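A workbench should have a tray on it. I have held this view for 11 years, and last October's move to the Groritz building only firmed it up. Small parts left on a bare tabletop wander, and a black top makes the dark ones hard to find.
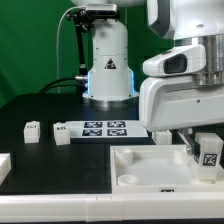 Raised sides matter more than size. A low wall stops a block sliding off and costs very little bench space. Mitali Navaratnam favours drawers, and for long-term storage I agree with her. For work in progress, I want the parts out where I can reach them.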